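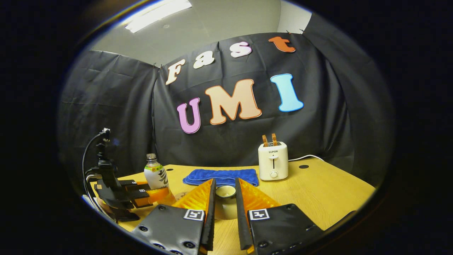

Lempi Kallio had been invited to hang eight drawings at the Angelovski, and on the morning of the opening she found two of them upside down. She mentioned it to the curator, Yu-ting Leung, who tilted her head for a long time.

"Are you sure?" said Yu-ting.

"I signed them at the bottom."

"I read that as a gesture."

The wall text had already been printed. It spoke of inversion, of the artist's quarrel with gravity, and of a formative winter in Grorbridge, where Lempi had once changed trains. A man from the Turnuneo Prize had come early and was standing in front of the larger one -- a harbor, boats and all, now hanging from the ceiling of itself. He wrote something down and underlined it.

"He never underlines," Yu-ting whispered.

Lempi thought about her rent. She thought about her teacher, old Terer, who had thrown a shoe at a student for less.

"What about the other six?" she said at last.

"What about them?"

"They look a little timid, the way they are."

Yu-ting went to find the ladder.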